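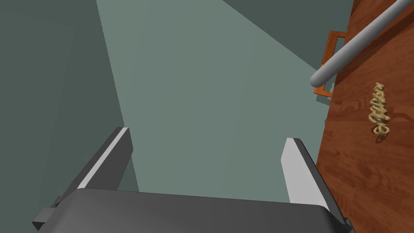

Saturday, late, feet up

Well, I did it! I took the clarinet to the community band's open rehearsal and I played in front of people for the first time since high school, and I only squeaked the one time that mattered (the very exposed bit in the slow march, of course, where there's nothing under the clarinets except one lonely tuba).

I should back up. I almost didn't go. I woke up at six with my stomach in knots and decided the reed was bad, so I tried all the others in the box and decided they were bad too. Then I had toast and the first reed was fine. I've been soaking it in the little juice glass by the sink and I keep nearly drinking out of it.

The band meets in the old Jostar building, upstairs from where the carpet store used to be. There's parking for maybe a quarter of the people who need it, so I ended up on the hill by the pharmacy and had to lug everything down in the drizzle: clarinet, music stand, folder, the umbrella I couldn't open without a third hand. The stairs smell like floor wax and soup. I kind of loved it right away.

They put me on third clarinet, which suits me fine. Third clarinet is all long low notes and counting rests, and I had 60 bars of rest in one piece and still came in wrong. The woman next to me was very sweet about it and tapped the bar numbers on the page with her pencil after that. She has a clarinet that belonged to her aunt and the case has a burgundy lining that's gone bald in the corners. Mine is plastic and was 300 dollars used and I'm not one bit ashamed of it. It plays low E like a dream.

We did two marches, a medley of show tunes, and then something called the Hiltidum Suite, which I had never heard of and which changes key every time you get comfortable. There's a middle movement in 3 that goes around and around like a slow carousel, and when the horns came in underneath us I got goosebumps all the way down my arms. I'd forgotten that! You can practice at home for months with the metronome going and the dishwasher running and it's nice enough, but you don't get the floor humming under your shoes. I had to blink a lot and look hard at my music.

Then the squeak. I'm not going to write much about the squeak. It was loud. A trumpet player turned around. The conductor didn't even look up, bless her, just kept going, and at the break someone told me it had been a whole lot worse the night the bassoon fell over.

Break was coffee in paper cups and a tray of walnut bars from Vasić, the bakery on the corner. I had two. I meant to ask if they take turns bringing things, and now I'm worried I was supposed to chip in. Note to self: bring cash next week, and something sweet in case. Lemon squares? Everybody likes lemon squares. I think I still have the good pan, unless it went out with the garage sale stuff.

My lip gave out before the end. The last march I was basically fingering along and puffing my cheeks like a goldfish. My bottom lip has a dent in it even now, and I can't drink anything hot, so I'm having the tea cold — not great. The right thumb is sore too, from holding the thing up. I looked at neck straps when I got home. There's one by Flinumura with a padded bit that's supposed to be comfortable, but I want to try it on before I spend money, and besides, the thumb will probably toughen up.

The plan, if I can call it one, is long tones every morning before work, even if it's only while the coffee drips. Then the ugly run in the second movement at 60 until it stops being ugly, and then I'll nudge it up. They take it at 100 in rehearsal, which felt like being dragged behind a bus. The concert is in November. I haven't said I'll play it. I did write my name on the list for a folder, though, and I took the folder home, so I guess I've more or less said it!

It's raining properly now. I left my music stand drying in the bathtub and my good shoes stuffed with newspaper on the mat. I still need to swab out the clarinet before bed — going to do that this minute, before I get too comfy and forget.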